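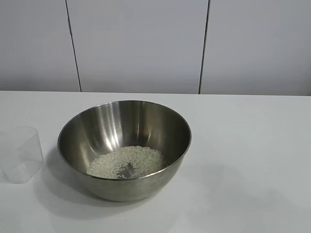 Kirnach deep mixing bowl, stainless steel

Print this page
E-mail this page to a friend

We have been cooking with Kirnach bowls in our own kitchen for long enough to have strong feelings about them, and the deep one is the bowl that never seems to make it back to the cupboard. It gets used for the rice, then for a batter, then somebody wants it for the salad. If you only have space for one good bowl, have this one!

It's a plain round bowl with a satin finish, a thin rolled rim and smooth sides that curve down to a narrower base. The depth is what makes it such a pleasure. You can get a whisk going in it, or your whole hand, and things stay where they belong instead of climbing out over the worktop.

Size and details

Kirnach deep mixing bowl
Stainless steel, brushed satin finish inside and out
Weight: 764 g
Rim: thin, rolled
Markings: none
Dishwasher safe: yes
Oven: no
Microwave: no
Lid: sold separately (Firna, clear, stock no. 134)
Our stock no. 76

Rice, and why we go on about it

A lot of you buy this bowl for washing rice, and it really is lovely for that. Uncooked rice looks like nothing at all when you tip in the first cup, just a thin scatter over the bottom with the metal showing through, and it's easy to think you've bought a bowl that is far too big. Then you add the water and start swirling, and the height of the sides comes into its own. You can be quite rough with it. The grains go round and round the curve and settle back into the middle by themselves, and there's no corner or ridge for them to hide in.

Asuka Fukuda, who teaches our Sunday rice class, gave us her method and we've stuck to it ever since:

Measure the rice into the dry bowl. Use the same cup every time and level it off with a finger.

Pour in plenty of cold water, stir twice and tip it straight out. Be quick with this first one, as dry rice drinks up whatever it's sitting in.

With the rice just damp, make your hand into a loose claw and go round the bowl, maybe fifteen or twenty turns. Don't squeeze.

Fill, swirl, pour. Do that again until the water is only faintly cloudy. Asuka stops at three or four and says people who carry on until it runs completely clear are enjoying themselves too much.

Drain in a sieve and leave for a few minutes before it goes in the pan.

To pour, hold the rim with your thumb and rest the heel of your other hand just inside it, fingers together, as a sort of gate. The rim is rolled over so it's comfortable to grip even with cold wet fingers, and you'll lose very few grains once you've had a practice. There is no pouring lip. We did try a bowl with one and it dribbled down the outside every single time, so we're happier without.

What else it's good for

Bread dough for a single loaf, with room to rise. Meringue and whipped cream, which both do beautifully in steel (put the empty bowl in the fridge first, it chills fast). Coleslaw. Marinating chicken. Soaking beans overnight, where you want a good depth of water over the top. It will also sit over a saucepan for melting chocolate, provided the pan is narrow enough to hold it safely and the bottom stays clear of the water. Take it off with a dry cloth, the metal gets properly hot.

It's not the best shape for rubbing butter into flour, at least we don't think so. The sides get in the way of your wrists and you'd be better off with the Prusex wide bowl, which is shallower and has a flatter bottom. For cake mixtures either will do.

Measuring cups

The bowl has no lines inside, so you'll want something to measure with. We sell the Salminen clear plastic cup and like it very much. It's light, it has slightly squared sides that are easy to hold, and you can see straight through to the level. The only trouble with it is that you put it down on a pale worktop and can't find it again. Ours has been "lost" right next to the bowl more often than we'd care to admit. Hand wash, please, or it goes foggy.

Looking after it

Wash in hot soapy water with a soft sponge, or put it through the dishwasher, whichever you like. The satin finish is forgiving and doesn't show fingerprints the way a mirror polish does. It will pick up fine scratches with use, and after a year or so they all blend together into a soft grey that we think looks nicer than a new one.

Chalky marks from hard water: wipe round with a splash of white vinegar, rinse, dry.

Dried-on dough: fill with cold water and leave it. Hot water turns the flour to glue.

Starch film after washing rice: rinse straight away, or you'll find a white tidemark halfway up when it dries.

Avoid wire wool and scouring powder, and don't leave salty water standing in it overnight. Steel can pit if you do, and there's no getting pits out again.

Questions we get asked

Does it come in other sizes? There is a smaller one in the same shape, good for eggs and dressings, and the two nest together. A larger one is promised for April and we're very much looking forward to it.

Can I use an electric whisk in it? Yes. It makes a racket, as all steel bowls do, and the beaters may leave grey lines inside. They wash off with a paste of bicarbonate of soda. A folded damp tea towel underneath stops it wandering and quietens things down a bit too.

Is the base weighted or rubbered? Neither, it's bare steel all over. That means nothing to peel off or trap water.

Does the Firna lid fit the Prusex bowl? Sadly not, the Prusex is too wide. The lid fits this bowl only and pushes on over the rim.

Will you gift wrap it? With pleasure, in brown paper and string. Round things never wrap neatly but we do our best.

Price and ordering

Kirnach deep mixing bowl: £58 including the small bowl that nests inside. Lid and measuring cup are extra. If you'd like to pick it up and feel the weight of it first, ask at the counter and we'll get one down for you.

Print this page
E-mail this page to a friend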